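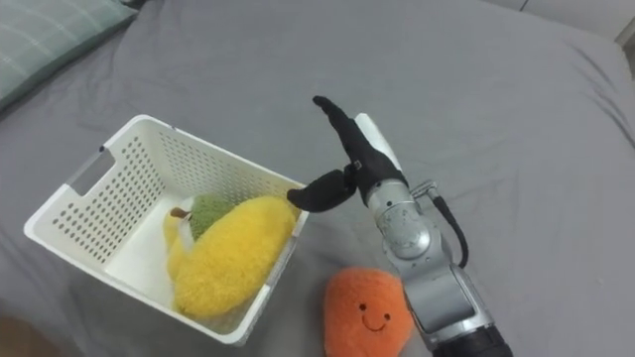 NOTICE TO ALL CONTRACTED TALENT
Drivar Wrestling Alliance, Office of Talent Relations

The Office has completed its review of the main event held in Halitz in January, in which the Vullow champion was scheduled to retain the title by pinfall and did not.

The facts are not in dispute. The bell rang before 779 paid spectators. At the 10-minute mark the challenger, a performer on loan from the Shojaei promotion, applied a headlock. The match plan allotted this hold 300 seconds. It was held for 660. During that time the champion was heard by the referee to ask, twice, whether everything was all right at home.

The challenger replied that it was not.

The referee, in his written statement, reports that the two performers then spoke at length. He did not record what was said and has declined to be interviewed a second time. He notes that the crowd, believing the hold to be a test of endurance, rose to its feet and began to clap in time. He notes also that he was moved by this, and asks that the remark be kept in the file. It has been kept.

When the hold was released, the champion lay down on the mat. The challenger remained kneeling beside him. The referee counted to three because, in his words, a hand was resting on the champion's chest and both shoulders were down.

Performers are reminded that title changes require the written approval of this Office. Performers are further reminded that personal matters are to be raised in the locker room, where a chair and a closed door are provided for the purpose.

The former champion has been fined one night's pay. He has paid it in full and has not appealed. The challenger has offered to return the belt. The Office considered the offer at its last meeting and found that the posters for the Vullow show had already been printed with the new champion's face.

The rematch will proceed as advertised. Headlocks will be limited to 300 seconds, except where the referee sees cause to extend them.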